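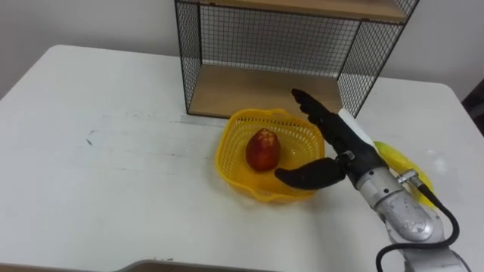
Hand beside the basket, fruit task.

What counts as one example?
One complete attempt at the task, from the start signal to the operator's release. The Hukormont collection holds 1,171 examples to date.

Are failed attempts kept?
Yes. They are labeled and stored separately — operators do not delete them. 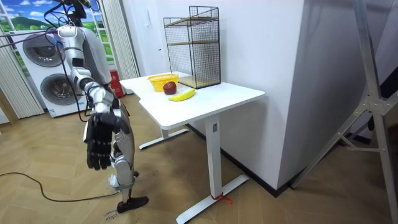 Labels are reviewed in batches of 200, and requests for correction should be sent to Consuelo Sepúlveda.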